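Repacking Bulk Silica Gel for Tool Storage

Applies to steel hand tools kept in closed drawers or lidded boxes. For open shelving, use a surface oil instead.

Quantities
One 50 g packet per small drawer. A full-height cabinet takes 200 g, split across four packets. Packets that are too large dry slowly in the oven and tend to split at the seam.

Materials
Indicating silica gel, beads
Unbleached cotton bags with drawstring
Kitchen scale, 5 g resolution or better
Glass jar with rubber seal

Filling
1. Weigh the empty bag and write the weight on the tag.
2. Add beads to the target weight. Leave a third of the bag empty.
3. Close with a double knot – staples rust.
4. Weigh again and record the total.

Do not substitute a plastic bag. Film blocks vapor, and a bag left crumpled and partly open dries only the air at its mouth.
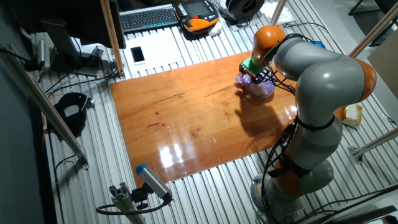
Kuo-hua Au wrote in to say that the tag is the part worth keeping: color change is hard to read through cotton, and a packet that has gained a fifth of its dry bead weight is due for the oven whatever the beads look like.

Regenerating
Spread the beads on a metal tray in a single layer. Heat at 250 °F until the weight stops falling between two readings taken 30 minutes apart. Cool in the sealed jar, then refill the bags. Beads cooled in open air start taking up moisture at once.

Placement
Keep packets off bare steel. The back corner of the drawer is fine. In the Staltau cabinets the lower drawers have cable slots, which need to be taped over first – otherwise the packets are spent within days.

Last revised 13 September 2024. Weights rechecked in April.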